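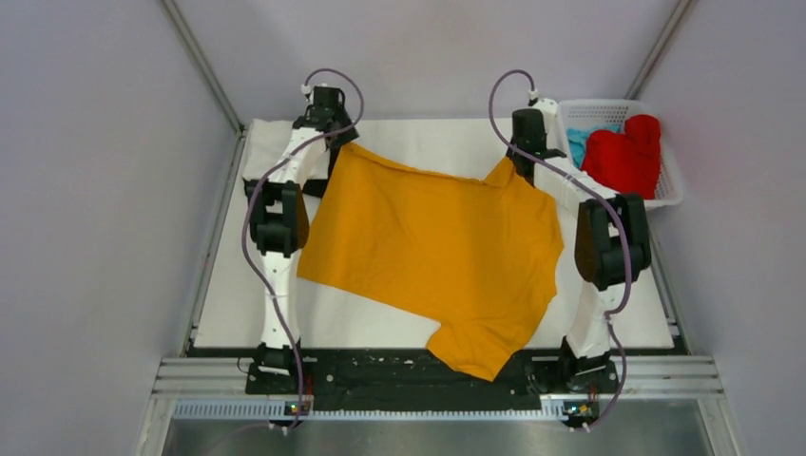
Two Arms and a Laundry Basket: The Laketti Folding Cell, Reviewed
By Sorcha Baird
11/05/2018

I run the back room of a laundry service, so I get sent a lot of brochures about machines that are going to take over my back room. Most go in the recycling. The Laketti cell got a longer look, mainly thanks to Fabian Marti at Sistgate, who kept calling until I agreed to drive over and watch it work.

What you get is a pair of arms bolted to the front of a white table, with walls on three sides. You put a basket of clothes in the back corner and the arms are supposed to do the rest. Marti's pitch is that it folds T-shirts, towels and "similar items." I asked what counts as similar. He said they were still working on the list.

Setup and footprint

It takes up more room than the folding table I have now, and a person can't share it. The purple cables running up the outside of each arm bothered me too. Anything that loops over a work area in my shop gets snagged by the end of the month. Marti says it hasn't happened yet. They've had the cell since September.

Folding

Shirts are the real test. A towel is a rectangle and stays one. A T-shirt comes out of the basket as a lump, and the machine has to find two good places to grab before it can do anything useful. When it finds them, fine. It holds the shirt up, lays it down and starts turning the cloth over on itself.

I timed 17 shirts. The fastest took 3 minutes. My newest hire would be through a small pile in that time, and she'd have pulled the one with the stain.

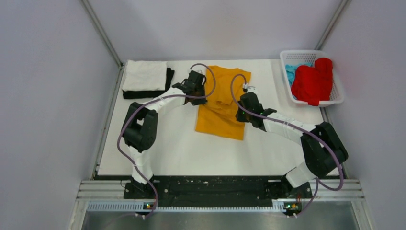 Quality

Mixed. Of those 17, I'd have sent out nine. The others had a sleeve poking out or a crooked hem, and I would have had to shake them out and start over. Nadja Strebel, who wrote the software, told me soft cotton is hard for it, especially when the edge bunches up and the fingers can't get under one layer without taking two.
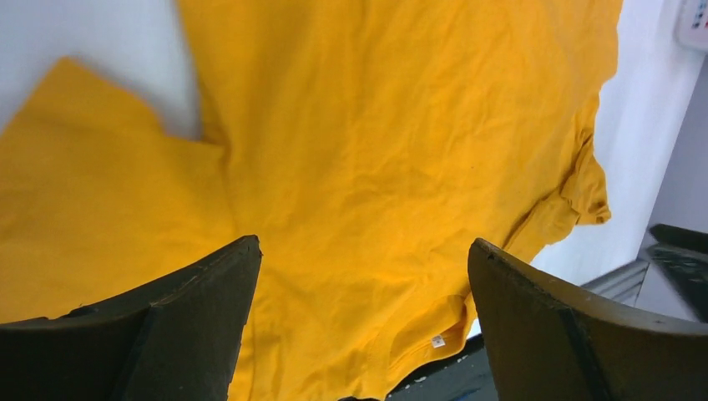
I believe her, and I liked that she said so. But soft cotton is most of what I wash. She thinks a year of practice runs will fix a lot of it. Maybe so. I've heard "a year" from a sheet feeder salesman before, and I'm still feeding sheets by hand.

Would I buy one?

No. I'd take another look when it can get through a mixed basket without someone standing by, and when it knows to set aside a shirt that needs to go back in the wash. For a lab or a trade show it's a good machine to watch. For a shop with trucks leaving at six, keep your folding table.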